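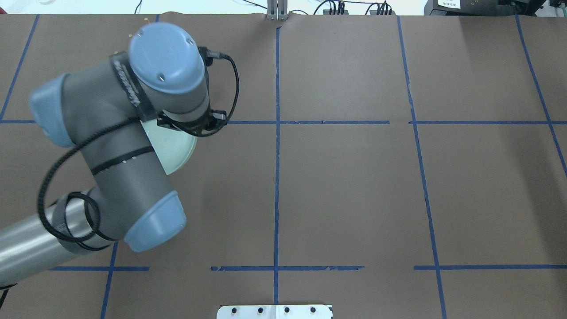

Drawing on a Grid: Notes for Unit 2
Introduction to Drawing, Padow Evening School
Instructor: Rosalinda Umali

Welcome back! Last unit was all loose wrists and big messy gesture drawings, and I loved what went up on the wall. Now we slow down and measure. I know the word "measure" makes a few of you groan, but give it one evening. The grid is one of the oldest helpers a draftsperson has, and it's a real pleasure once you get going.

What a grid does

When you look at a face, your brain keeps shouting "eye! nose! mouth!" and your hand draws the eye it remembers. A grid quiets that down. You look at one square, and inside it there's a curve that enters a little below the top left corner and leaves halfway down the right side. You can draw that. Anyone can draw that. Then you do the next square, and the next, and somewhere along the way a face shows up (it still thrills me every time).

Renaissance painters used grids to move a small study onto a large wall. The process is called squaring up, and you can still find faint grid lines on plenty of old preparatory drawings. Sign painters and muralists use the same method today.

Setting up your reference

Choose a picture with clear lights and darks. Old family photos are wonderful, but work from a copy and never rule lines on the original. Draw your lines with a fine pen and a straightedge. Mark the edges first with small ticks, top and bottom, then join the ticks. If you measure from one line to the next, a tiny error grows as you cross the page, so measure every tick from the same edge.

Letter the columns and number the rows. Do it on both sheets. Dexter Talavera skipped this last term and gave his grandfather two left ears, which we all enjoyed, Dexter most of all.

Setting up your drawing

The squares on your paper can be any size you like as long as they are squares, and as long as there are the same number across and down as on the reference. Twice the width of square gives you twice the width of picture, and four times the area to shade! Keep that in mind before you get ambitious.

Use a hard pencil and barely touch the paper. A dented line will show as a pale scratch under your shading and no eraser will lift it. For charcoal work, try stretching thread across the board, held down with low-tack tape at the edges. The whole grid comes away when you're done.

Working through the squares

Start with the squares that have a strong edge in them. Ask where the line crosses the border of the square: a third of the way? Nearly at the corner? Put a dot at each crossing, then join the dots. Look at the empty shapes too. The gap between an arm and a body is often easier to see correctly than the arm.

After every row, stand up and step back. Turn both sheets upside down and compare. This feels silly and works beautifully.

Don't shade square by square, or you'll end up with a checkerboard. Get all your outlines in, lighten the grid with a kneaded eraser, and then shade across the whole drawing, darkest areas first.

For next time

Bring one finished grid drawing, any subject, and the reference you used. Spend roughly 2 hours on it, split over a couple of sittings if your eyes get tired. Write a paragraph on the square that gave you the most trouble.

Reading: the chapter on squaring up in the Lacson packet. Jocelyn Javier has spare copies at the front desk.

Supplies: hard and soft pencils, kneaded eraser, long ruler, smooth drawing paper, low-tack tape.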